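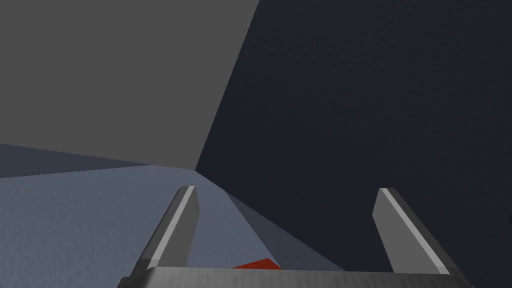 What is simulation-first commissioning in a workplace?
It is the practice of setting up and testing a robot's tasks in a computer model before the machine is installed on the work floor.

Simulation-first commissioning is used mostly in small warehouses and repair shops, where stopping work for a trial is expensive. Grasping, reaching and placing are rehearsed against plain walls and simple objects, and the settings are then moved to the real arm.

At the Fleltow parts depot in Flercombe, two arms were introduced this way. Staff ran 934 trial picks in a program called Cirora before the first arm was bolted down in March. The depot kept its 20 pickers, but their duties changed. Sorting small parts by hand became a minor task, and most of the shift now goes to clearing failed grasps, checking labels and reporting items the model handles badly.

Pickers at Fleltow receive training on the software - about two weeks per person - and may stop an arm at any time. Complaints have mainly concerned noise and the pace of the afternoon shift.

See also: Chaturvedi cell layout, Machine tending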